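Bedding and Soft Furnishings: Gallery

Gaurav Joshi and Sarita Bhardwaj
Last updated 2023-10-29

These are the beds and covers from the Skadine house, where we changed over the bedding in four rooms before the cold weather. Sarita picked the colors and I did the washing, the carrying and most of the folding. The notes go with each piece and say what it is, how it washes and where we keep it. Prices are left out except where we wrote them down at the time.

Most of the covers came from Soltetov, which has a shop on the lower road and a storeroom behind it. The pillows are from several places. The cushions were re-covered at home with cloth from Flisent.

Front bedroom, white cotton spread
Plain weave, double size. It has been washed more than anything else in the house and has gone thin along one side. We turn it end for end every wash so the thin part is not always at the shoulder. Goes in hot, dries on the line.

Front bedroom, wool blanket
Gray with a stitched edge. Aired, not washed. It spends the summer in the tin trunk with a cake of cedar and comes out in December.

Front bedroom, pair of square cushions
Green, piped in the same cloth. The zips are on the bottom edge and one of them sticks. Rub a candle end along it.

Middle bedroom, striped sheet set
One fitted, one flat, two pillowcases. The fitted sheet is a little short for the mattress, so put the foot end on first and pull up. Cost 1,040 for the set, including the second pair of cases, which we keep in the drawer for guests.

Middle bedroom, blue plush cover
Pale sky blue, quilted in long ridges, with a darker rolled border. Warm enough to use without a blanket for most of the year. Black cloth leaves lint in the ridges, so clear clothes off the bed before shaking the cover out. Brush along the ridges with a dry clothes brush, never across them.
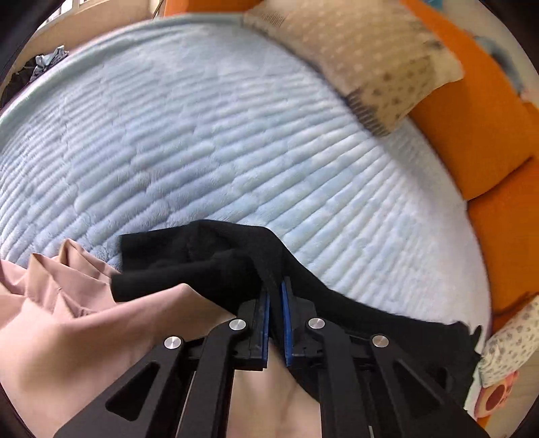
Can the plush cover and the cushion covers be washed together?
Keep them apart. The plush picks up fluff from anything woven, and a bright cushion cover can let go of some dye the first few times. Wash the plush alone at 40 degrees with half the usual soap, and do the cushion covers in a cold wash afterward.

Middle bedroom, orange bolster
Bright orange. It sits along the side of the bed during the day and goes on the chair at night. The filling shifts toward one end with use. Stand it upright and slap it down from the top every week or so.

Middle bedroom, dotted pillow
Beige with small brown dots and a striped dark band near one edge. Sarita bought it before we had any of the blue and it has stayed. Reads well against the orange. We put it with the band toward the wall.

Middle bedroom, pink throw
Light and loose, used for afternoon naps. It slides off the plush cover easily, so tuck one end under the mattress if you want it to stay put. Fold in thirds for the shelf.

Back bedroom, brown quilt
Hand stitched, bought from Su, who had a stall at the winter market that year. Paid 2,000, the most we have spent on any one cover. Two of the patches have been replaced from the inside of an old shirt. Spot clean with a damp cloth and dry it flat on the rack, turned once.

Back bedroom, bed skirt
Cream, gathered at the corners. Held on with safety pins at the head end. We take it off to sweep and it usually stays off until the next time visitors come.

Box room, single cover
Dark red corduroy. The oldest piece here and still good. It fades on the window side, so we draw the curtain by noon in summer.

Box room, floor cushions
There are 3 of these, all filled with offcuts. Heavy to lift. They go out on the step in the sun once a month and get beaten with the carpet paddle.

Linen shelf
Sheets at the bottom, cases in the middle, throws on top. The plush cover takes up a shelf to itself when it is off the bed, and it needs the room, as the ridges go flat if anything heavy is left on it. If they do flatten, hang the cover in the bathroom while someone showers and then brush it.

Still to be added: the curtains for the middle room, and the new mattress protector once it has been through a wash.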